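드레르누디츠(Drernuditz) 마을도서관 역사자료 읽기모임 4월 정기회의록

때: 4월 모임, 저녁 7시 시작
곳: 도서관 2층 작은 열람실
진행: Leonie Ortner
기록: 이번 달 기록 당번

1. 여는 말

다들 퇴근하고 바로 오시느라 저녁도 제대로 못 드신 분이 많았는데, 따뜻한 보리차와 누군가 넉넉히 싸 오신 김밥 덕분에 한결 느긋하게 시작할 수 있었습니다. Ortner 님께서 지난달 회의록을 소리 내어 읽어 주셨고, 고칠 곳이 한 군데 나왔습니다. 지난달 기록에 '취임 연설집'이라고 적은 책은 '퇴임 연설집'이 맞습니다. 기록자가 받아 적다가 헷갈린 것이니 너그럽게 보아 주시기 바랍니다. 그 밖에는 모두 이의 없이 승인하였습니다.

2. 역대 국가원수 전기 목록 정리 경과

작년 가을부터 해 온 전기·회고록 목록 작업이 드디어 절반을 훌쩍 넘겼습니다. 전체 4,000권 가운데 2,768권의 서지 확인을 마쳤고, 그중 654권은 판본이 둘 이상이어서 따로 표시해 두었습니다. 판본 표시를 맡으신 분들이 초판과 개정판의 머리말까지 하나하나 견주어 보셨다고 하니 그 정성에 다들 박수를 보냈습니다.

이야기가 길어진 부분은 출판연도였습니다. 속표지의 연도와 판권면의 연도가 다른 책이 제법 있어서 어느 쪽을 따를지 한참 의견이 오갔습니다. 속표지를 따르자는 쪽은 이용자가 책을 펼쳤을 때 먼저 보는 면이라는 점을 들었고, 판권면을 따르자는 쪽은 쇄가 바뀌어도 기록이 남는다는 점을 들었습니다. 결국 판권면을 기준으로 하고 속표지 연도는 비고란에 적기로 하였습니다. 이미 입력한 것은 급히 고치지 말고 다음에 그 책을 꺼낼 일이 있을 때 천천히 손보기로 했습니다.

3. 부통령과 총리 전기를 넣을 것인가

지난달에 미뤄 둔 안건입니다. 국가원수를 지내지 않은 분들의 전기까지 넣으면 목록이 한없이 늘어난다는 걱정이 있었고, 반대로 권한대행을 지낸 분들은 빠뜨리면 섭섭하다는 말씀도 있었습니다. 권한대행을 하루라도 맡은 인물은 넣고, 나머지는 부록으로 이름과 재임 기간만 싣는 것으로 정리했습니다. 부록 초안은 Ortner 님이 맡아 주시기로 했습니다. 늘 궂은일을 먼저 집어 가시는데 이번에도 고맙습니다.

4. 그롤토바노(Grultovano) 고서점 기증 건

그롤토바노 고서점에서 대통령 선거 관련 소책자 한 상자를 보내 주시겠다는 반가운 편지가 왔습니다. 선거 포스터 축소판과 유세 일정표, 후보자 부인의 요리법을 묶은 얇은 책까지 섞여 있다고 합니다. 보관 자리가 마땅치 않다는 이야기가 나왔지만, 창가 쪽 낮은 책장의 아래 칸을 비우면 들어갈 것 같습니다. 받기로 하고 감사 편지를 쓰기로 하였습니다. 편지는 손으로 쓰자는 의견이 많았습니다.

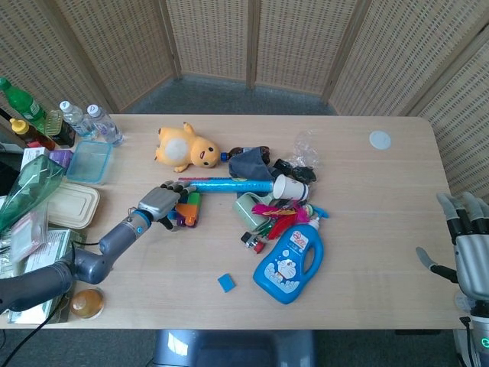

5. 고라단세(Goradance) 기록관 견학

기록관에서 단체 견학을 받아 주기로 했습니다. 대통령 장례 절차를 다룬 문서철과 당시 신문 스크랩을 열람할 수 있다고 하는데, 원본은 사진 촬영이 안 되고 연필만 쓸 수 있으니 볼펜은 가방에 넣어 두셔야 합니다. 점심은 기록관 근처 네겔리(Nägeli) 식당에서 함께 먹으면 어떻겠느냐는 제안이 있었고, 못 드시는 음식이 있는 분은 다음 모임 전까지 알려 주시면 됩니다. 걷는 거리가 조금 있으니 편한 신발을 신고 오십시오.

6. 회비와 지출

지난달 이월금으로 중성지 봉투와 색인 카드를 샀고, 영수증은 장부 뒤에 붙여 두었습니다. 봉투가 생각보다 얇다는 말씀이 있어 다음에는 한 단계 두꺼운 것으로 주문합니다. 회비는 올리지 않습니다.

7. 기타 의견

- 두 번째 임기의 취임식만 다룬 책은 전기가 아니라 행사 자료로 분류하자는 의견이 있었습니다. 예를 몇 권 모아 와서 다음 달에 다시 보기로 했습니다.
- 일화집의 출처 표시가 너무 허술하다는 지적이 나왔습니다. 유명한 일화일수록 책마다 날짜가 다르게 적혀 있어서, 목록에 '출처 미상' 칸을 하나 더 두기로 했습니다.
- 돋보기 하나가 보이지 않습니다. 혹시 책갈피 대신 끼워 두신 분은 살짝 돌려놓아 주십시오.

8. 다음 모임까지 할 일

판권면 기준 입력 안내문 작성: 목록 담당
권한대행 부록 초안: Leonie Ortner
고서점 감사 편지: 다 같이 문구를 고르고 글씨는 기록 당번이 씁니다
견학 참가 신청 받기: 열람실 게시판의 종이에 이름을 적어 주십시오

다음 모임도 같은 열람실에서 저녁 7시에 합니다. 회의는 9시 조금 못 되어 마쳤고, 남은 김밥은 늦게까지 정리하신 분들이 나누어 가져가셨습니다.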